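The table at the end of our office

2020-10-26 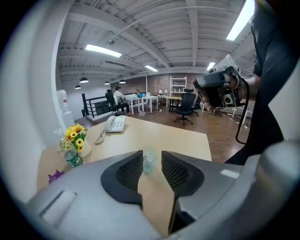

When I moved to the Bramesine office in April, my colleague Tarun Dixit told me that the table would become my table within 5 days. I did not believe him. I had my own desk by the wall, with a drawer and a lamp, and I was happy with it.

He was right, of course. The wood is pale and the table is wide, and it is pleasant to put down a glass of water there and think a little. The desk telephone also lives there. It is an old habit of the office to keep one, and its extension is 102. I like the coiled cord very much. At home in Tesalberg we had a telephone with such a cord, and my sister and I pulled on it during long calls until our mother became angry.

The yellow flowers are artificial. I must confess that I gave them water in my first week - nobody had told me, and I looked only at the big sunflower from my chair. Now I only clean the dust from them with a soft brush, and once in a month I wash the vase. The cream color goes well with the table, I think.

I have tried to make a small rule for myself: in the evening I take my glass back to the kitchen and close my bottle. I do not always remember it. Tarun leaves his things too, so we are even.

The purple thing with spikes has been with us for a long time. I asked who brought it and got three different answers, so I stopped asking. When I wait on the phone for our supplier Drilla, and the waiting can be almost 31 minutes, I turn it in my hand.

Next month we may get new furniture for the whole floor. I have already written to ask if this table can stay.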